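Finally cleared the long wooden table this week. It came from the Drenis sale in July and it's been a dumping ground ever since.

Rule I'm trying: small stuff gets a cup or it goes in the drawer. Cups stay on the table, drawer gets sorted once a month.

Wiped the top down with plain soap and water first. The grain came up a nice honey color — no oil needed yet.
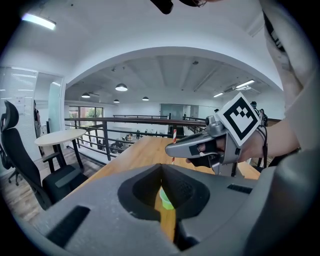
Next is the drawer. I have some 500 screws in there and maybe three sizes I use. The rest are going in a jar for the Vandden swap table.

Someone asked about felt pads for the legs. I bought a pack of 5 and used four. They've held up fine on the wood floor.

Drawer update when it's done — probably after 28th September.

Contact | © Justaler | Back to top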